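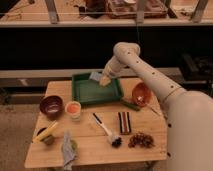 *A white arm at a wooden table, gripper down in the green tray.*

**Demonstration gathering** is how you teach a robot arm by example, and I've been at it for Jendstead since July, so forgive me if I get carried away! A person steers the arm through a chore, the computer saves every movement along with the camera view, and that one run is called a *demonstration* (we mostly say "demo").

How many do you need? Our Flomudska set has 1107 so far and the plan says 2000, though I've seen a simple task come together with around 1000. Clutter helps, I think – bowls, a cloth, a few grapes – so the learner doesn't get hooked on one tidy layout. We shuffle things every 5 runs.

Botched runs get a tag and stay in. Goltico, an older set, threw them out, and I still argue with people over that one.

*Last edited 2019-12-09*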